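5.2 Slip failures on transparent packaging

The fault with the highest cost in operator time was loss of grip on clear, flexible bags. The finger opening reported by the tool stayed within its normal range, so the fault monitor raised no alarm, and the episode was stored as a success. Of the 2,419 episodes recorded with the Obura hand-held grippers, 90 were later relabelled as failed grasps. The bags used were resealable, with dried food inside and a printed label. 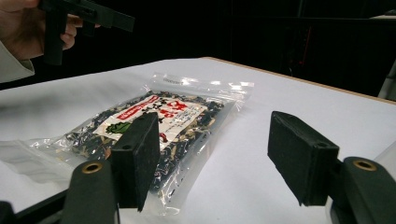 Figure 4a. Gripper fingers with dark pads at a bag of dried food on the white work surface.

Two causes were separated on the bench. In the first, the pads closed on film alone, above the contents, and the film crept between them under load. In the second, the contents shifted during the lift and the bag turned about the pad line. The first type accounted for most of the relabelled episodes. Cleaning the pads reduced it but did not remove it.

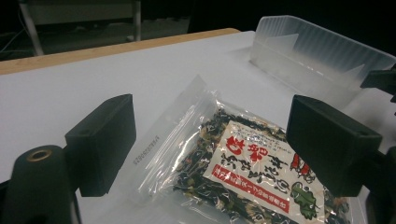 Why did the force threshold not catch the slip?
The threshold was tuned on rigid boxes. Thin film folds under the pads and holds the motor current above the limit even while the bag is moving, so the controller reads a steady grasp.

A further difficulty was optical. Glare and distortion in the film disturbed the slip estimate computed from the wrist view, and the tracker often locked on to reflections instead of the label. Raising the contrast limit made matters worse on plain film.
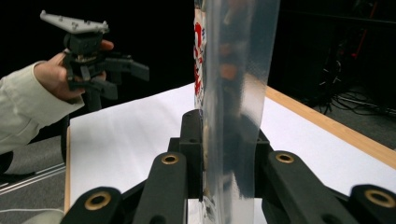
Figure 4b. Clear film upright at the fingers, with bright vertical reflections; second gripper at left.

The Rerkholm policy trained on the uncorrected set copied the fault: it closed high on the bag and carried on with the placing motion after the grip was lost. Retraining on the relabelled set lowered the number of dropped bags from 11 to eight over the same test list, a smaller gain than we had expected. 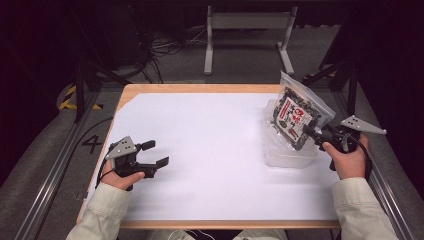 Figure 4c. Two-handed work at the table: bag held in the right gripper, left gripper open.

Relabelling was done by A. Tefera and C. Owino; disputed episodes were settled by M. Wubshet. Pad wear was not logged during recording and cannot be ruled out as a factor.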